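Garment Sorters and Hangers Wanted, Plarnamby Clothing Room

27 Jul 2019
By Recep Dağdelen

Plarnamby is taking on people to sort, fold and hang donated clothing at our Zovcombe building. The work is paid by the hour and runs through the end of October. We have places for 24 people across the day and evening shifts. You do not need to have worked with clothing before.

We received 3123 bags this spring, more than we have ever taken in one season, and most of them are still tied shut in the back store. The clothes go out to families through the Bukico shop and to the school uniform program on Cieślak Street. Both want them on hangers or flat-folded by size, and neither has the staff to do it on site.

What the work is

You will be given a table and a rolling cart. Bags are opened at the first row of tables and checked for stains, missing buttons and broken zippers. Anything that can be mended goes in the blue bin. Anything that can't goes to the rag buyer. The rest comes down to the second row, where it is folded or put on a hanger.

Shirts, blouses, dresses and jackets are hung. Knitwear is always folded, as hangers pull the shoulders out of shape. Towels, sheets and pillowcases are folded in thirds and stacked with the fold facing out. Pants are folded at the knee unless they are part of a suit.

Hangers come in with the donations and we use what we get. Wire ones are set aside for the dry cleaner. Thin plastic ones are fine for light tops. Please don't put a winter coat on one - it will bend, and the coat will be on the floor by morning.

Shifts and pay

Day shift is 8:30 to 12:30 and evening shift is 4:00 to 8:00. You can sign up for as few as three shifts a week. Pay for one four-hour shift is the same day or evening and is listed on the form you get when you call. Pay is by check every second week. There is a paid fifteen-minute break in the middle of each shift, and the kitchen has a refrigerator you can use.

Who should apply

You should be 18 or older and able to stand for most of a four-hour shift. Stools are available at the second row, but the first row is standing work. Full bags can be heavy, and we ask that two people lift anything marked with red tape. If you are allergic to dust or wool, call before you apply so we can talk about which tables would suit you.

You should be able to read a size label in English. We can help with everything else. Several of last year's sorters spoke very little English when they started and did well.

The tables

All hanging is done at long folding tables that are put up at the start of the shift and taken down at the end. Keep the garment you are working on at the front and anything waiting at the back or to one side. Lay a shirt flat before the hanger goes in, and go in from the bottom hem so the collar does not stretch.

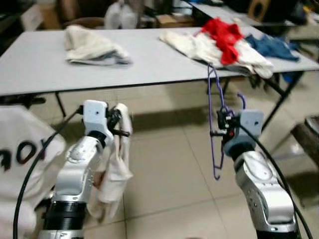 Photo: Recep Dağdelen / Plarnamby

White tabletops show up marks that get missed at the first row, so look each piece over again before you hang it. Light-colored cloth should be turned and checked on the underside too. If you find a stain, send the piece back without folding it.

How to apply

Come to the side door at 158 Zovcombe Road on any open shift and ask for a form, or call the front desk and we will mail you one. Bring a photo ID. There is no interview, but everyone does one trial shift, paid at the full rate, before we put them on the schedule. Wear closed shoes and leave rings and bracelets at home - they snag on knits.

Forms are read in the order they arrive. If the shift you want is full, we will keep your name and call when a place opens.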